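Reusable Lidded Boxes in Shared Kitchens: Wear, Clips and Storage
Ubaldo Morelli and Obadia Muli
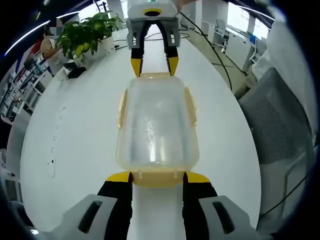

Vol. 3, No. 2, p. 570

Figure 1. Clear plastic food container with side clips, held at both ends on a white tabletop. The walls show glare and faint smudges.

4. The container as a shared object

4.1 Choice of container type

The kitchens in our study kept food in many kinds of boxes, but the one that came up most often in the logs was the clear rectangular box with clips. Figure 1 shows a box of this general type. It has rounded corners, a pale yellow-orange rim at the near end, and two yellowish latch clips that project from the long sides. We use the word "clip" for any hinged or molded part meant to hold a lid in place, and "rim" for the band where lid and wall meet. Some of the people we interviewed used "lip" or "edge" for the same part, and we have changed these to "rim" in the quotations.

The shared kitchen at Nenditz had bought most of its boxes in one order. The kitchen at Kimaro had built up its stock over several years from staff who left boxes behind. This difference matters for what follows. At Nenditz a lid taken from the shelf would usually fit the box next to it. At Kimaro it often would not, and users spent time trying lids before giving up and covering the food with a plate.

4.2 Clearness and surface wear

Users at both sites said they preferred clear boxes to solid-colored ones. The reason they gave most often was that they could tell what was inside without opening the lid. A clear wall also shows marks that a colored wall hides. The frosted look and faint smudges on the box in Figure 1 are the sort of thing users called "cloudy," a word that appears in the logs for both kitchens. They used it for three different conditions: fine scratches, a film left by washing, and finger marks. A photograph does not separate these well, and we did not try to code surface wear from photographs. Coding was done by hand, with the box wiped once with a dry cloth and turned under a desk lamp.

Cloudy boxes were seldom thrown away. They were moved down. A newer box held lunch, and an older one held onions, tea bags or spare batteries. At Kimaro one shelf was given over to boxes that, in the words of one user, were "fine for anything you don't eat out of." We found no written rule about this at either site. New staff picked it up from where the boxes stood.

4.3 Clips

Clips were the part most often named in complaints. The logs hold 2,029 entries in all, and the ones that deal with clips fall into two groups. In the first, the clip had snapped off at the hinge. In the second, the clip was whole but would no longer stay down. Users treated these differently. A box with a missing clip stayed in use with a rubber band around it, sometimes for months. A box with a loose clip was more likely to be put back on the shelf without comment, where the next person found the fault by spilling something.

Placement of the clips also shaped how people carried the box. With clips on the long sides, most users took hold of the short ends, which kept their fingers clear of the latches. When the box was full of soup or sauce they changed to a hand underneath. Several said they had opened a clip by accident when lifting a box from a low refrigerator shelf by its sides.

4.4 Storage and stacking

Rounded corners make a box easier to wipe out but waste a little space when boxes stand side by side. This was not raised as a problem at Nenditz, where the cabinets were deep. At Kimaro the shelf was narrow, and boxes were stored one inside another with the lids standing upright in a dish rack. Nested boxes stuck together if they were put away damp. Users then pulled at the rim to free them, and we suspect that some of the cracked rims in the July check came from this, though the logs do not let us show it.

Both kitchens tried labels. Nenditz used the Flumix tag system, with one tag tied to each box and a matching one on its lid. Kimaro used masking tape and a marker. The tape came off in the wash and had to be replaced, and after a few weeks only the boxes kept in the freezer still had names on them. The tags lasted longer but got in the way of the clips, and users cut them off.

4.5 Limits of the log data

Entries were written by whoever was in the kitchen, and quiet users are missing from them. The Prusico log sheets had one line per entry, so longer complaints were split or cut short. We read split entries together when the handwriting and time of day matched.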